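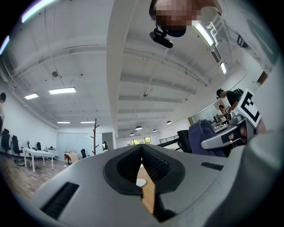

*By Finn Engelhardt, second-year student and secretary of the Tutbridge Robotics Club*

## Brelter in April: cloth is difficult

In the last newsletter I promised a report when the Brelter group had 200 recordings we are willing to keep. We have 243 now, so I must write it.

For members who joined after the winter, I will repeat the plan shortly. Brelter is our club project for this year. We want a two-armed robot to do small tidying jobs on a table: take a cloth, lay it flat, fold it, put it next to a plate. We do not write these movements as code. A student makes them with a hand-held gripper in each hand, and the recordings become the training data. The white cubes with the black patterns on the grippers let the software find out where each hand was and how it was turned. The software is very strict about this, more strict than our instructor, Mr. Baláž, and he is already known for sending lab reports back twice.

The goal is 1,000 good recordings before the Stevora meet, where five student teams will show their robots on the same three table tasks. The word "good" is doing a lot of work in that sentence, and most of this report is about it.

### What we throw away

In the beginning we recorded quickly and were proud of it. In our first long afternoon we filled two memory cards. Then Mr. Baláž sat down with us and we watched everything together, and it was a quiet evening. In many recordings the hand was turned so far that the pattern on the cube was hidden for a second or two. In others the person started to move before the recording had started, so the first part of the grasp was missing. There was also a group of recordings where everything was technically correct but the person was bored, and you could see it. The cloth was pushed together and dropped, and the fold was not a fold.

I was the person in several of these.

Since then we work in pairs. One student wears the harness and makes the movement, the other watches the screen and says "again" when the marker is lost. It sounds slow and it is slow. But before the change we kept one recording from four, and now we keep a little more than half. Mr. Baláž also asked us to write down a reason for every recording we delete. We complained, of course. The list is now the most useful file in the project, because we can see that "marker hidden" happens almost always in the left hand, during the second fold. So we changed how we stand at the table for the second fold.

### The table tasks

The task with the plate looks easy on paper. The cloth is on the table, the plate is on the table, and at the end the cloth should lie folded beside the plate. For a human it takes a few seconds and no thinking. With grippers you have to think about each corner. The fingers do not feel the cloth for you, and if you close them too high you get only air, and if you close them too low you push the table. I have pinched a tablecloth in place of the napkin. I have also lifted the plate, which was not in the task.

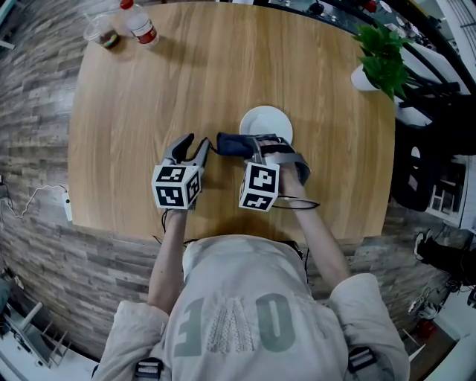

*The plate task with the navy cloth, one gripper in each hand.*

We had a long discussion about whether the table should be clean when we record. My opinion was yes, everything away, only cloth and plate. The others said that a table in a real home has a bottle and a cup and a plant on it, and a robot that has only seen a clean table will be lost when it meets a bottle. I did not agree at first, but I lost the vote, and I think now it was right that I lost. We leave some ordinary things at the far side of the table and we move them between sessions. The rule is that they must not be in the way of the hands. The rule has been broken one time, with a full cup, and we have now a second rule, about lids.

The dark cloths are harder than the light ones. In the wrist view a dark cloth becomes one dark area, and you cannot see where one layer ends and the next begins. We could use only white cloths and our numbers would look better. The organizers of the Stevora meet have not told the teams what color they will bring, so we record both.

### Small knitted things

The second task is the one I was afraid of. The robot should pick up small knitted things, such as socks and gloves, and hold them so that they hang free, before it puts them in a place we choose. A sock has no corners. It has a front and a back, but when it lies on a table it is mostly a small heap. You can take it at the opening, at the heel, or at the toes, and each time it hangs in a different way. We tried to agree on one correct way to take it, and we wrote half a page about this, and then we saw that no two students followed the half page in the same manner.

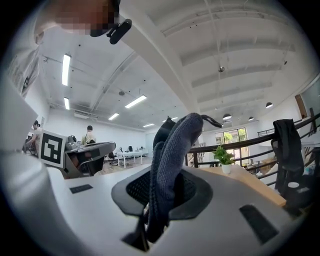 So the instruction has become much shorter. Take it at one end, lift it until it is free of the table, wait for one full breath, go on. The wait is important for the training, Mr. Baláž says, as it gives a clear moment between "I am grasping" and "I am carrying". I find it is also good for the person. After an hour with the grippers your hands are tired and you want to hurry, and the breath stops you.

From the 243 recordings, the smaller part is knitted things. We would like to have the two tasks equal by the summer, and it will need more people who have patience with socks. Please see the end of this report.

### Money, and what we bought with it

The club received 3,000 dollars from the department for this project. Members have asked me what happened with it, and I think it is fair to answer here. The largest part went to the grippers and to the small cameras on them. The next part was storage, and this surprised me, but video from several cameras fills a disk faster than I would believe before. The rest is reserved for travel to the meet. We did not spend money on cloth. The cloths and the knitted things come from our own homes, and if you have given us one and would like to have it again, please say so before May. After some weeks of use they are clean, but they are not in the same shape.

We still need a better way to keep the cables in order. At the moment every pair has its own method. One method uses tape, and I ask the pair who uses it to remove the tape after the session, not the next morning.

### First training run

We have made one training run already, with the first 150 recordings, mainly to see if the whole chain works from the gripper to the robot. It works in the sense that the robot moves and stops and does not break anything. It reached for the cloth in most attempts. It closed the fingers on it in some. It folded it one time, not very straight, and there was applause in the room, including from people who were working on something else.

After this we looked at the failures, and there is one which we understand well. The robot goes to the cloth and then waits above it, as if it wants to ask something. We believe this comes from the early recordings, where many of us stopped above the cloth to look before we grasped. The robot learned our looking. We have now taken the worst of those recordings out, and we will train again when we have 400.

Mr. Baláž does not want that we show the first run at the open evening. I would have shown it. We have agreed to show the second one, whatever it looks like.

### How to help

New members can join a recording pair without experience. The introduction takes one hour and you will make your first recordings in the same session, under the eyes of someone who says "again" in a friendly voice. You need:

- closed shoes
- sleeves that do not hang over the hand, or that can be rolled up
- no rings or bracelets on the hand with the strap
- one hour and a half of time, from 4:30 in the afternoon

Left-handed members are especially welcome, as we have too few recordings from them. If you cannot come in the afternoon, you can help with the review. It is done at home on your own computer, and you only need to watch short videos and mark the moment when the fingers close. It is less fun than the table, I will not say something else, but it can be done with tea.

The sign-up sheet is on the door of the club room. Please write your name so that I can read it. Last month there was a person on the sheet whom I could not find in any list, and I am still sorry if this person was waiting for my message.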